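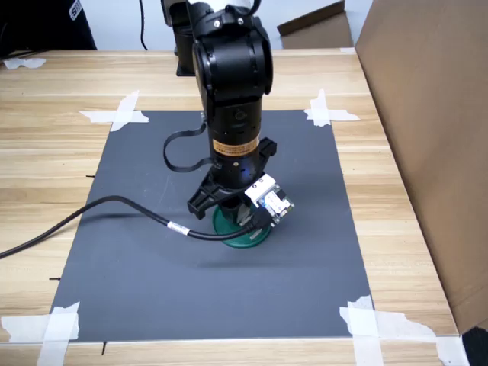

Last updated April 10, 2026
Filed under: Manipulation / Learning from Examples
18 shares · 2 comments

3. Gathering the examples

It is tempting, when writing up a project like Trollitcombe, to hurry past the part where the examples come from and get on to the learning itself. We have given in to that temptation in earlier reports, and readers have quite rightly written to us asking for more. So we would like to take our time in this section and explain how the 2207 episodes used in our experiments were gathered, what an operator does during a working session, and which of our early choices we later came to regret.

3.1 The table

All of the episodes were gathered at a single station. The arm stands on a pedestal at one side of a wooden table, and the work takes place on a dark gray mat taped down to the tabletop. We spent a good part of January without any reference lines, trusting the tape alone, and when we went back over those early episodes we found that the mat had crept a little between sessions — enough to matter for a policy that has to close two fingers on a shallow object. Short black marks now show the operator where the mat belongs, and checking it against them is the first job of every session. Brown cardboard stands at the edge of the table, and we ask operators to leave it where it is while a batch is being gathered.

3.2 Objects and starting layouts

The objects are small everyday shapes, chosen so that an ordinary parallel gripper has a fair chance with each of them. Figure 2 shows a layout with two of our regulars. The green lid asks for a low approach and a well-judged height, while the white block is kinder about height but less so about the angle of the fingers. We are fond of the pair for this reason, and they come up in more episodes than anything else in the set.

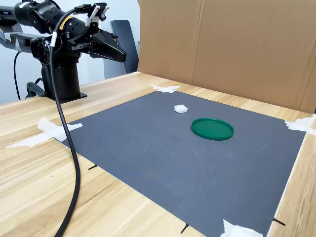
Figure 2. A starting layout with the white block and the green lid on the mat.

Layouts are drawn by Detix, our small scheduling program, which tells the operator where each object should go and which one is the target. The operator places the objects by hand, and small errors in placement are left alone. We did try correcting them for a while, but it slowed everybody down and gave us a narrower spread of positions than we wanted.

3.3 A working session

A session is made up of 40 episodes, with a pause halfway through. The operator guides the arm to the target, closes the gripper, lifts, and sets the object down again in a second spot given by Detix. Failed grasps are kept and labeled as failures — the Bashir policy described in Section 4 learns from both kinds, and we would not have wanted to throw away so much patient work in any case. An episode is dropped only if the recording itself is incomplete.

New operators do 18 practice episodes before anything of theirs is saved. Most of them start out moving in short, careful steps, and the smooth, confident reaches we hope for come along later. The Pirness baseline is trained on exactly the same episodes, in the same order, so any unevenness in the operators' habits is shared by both methods.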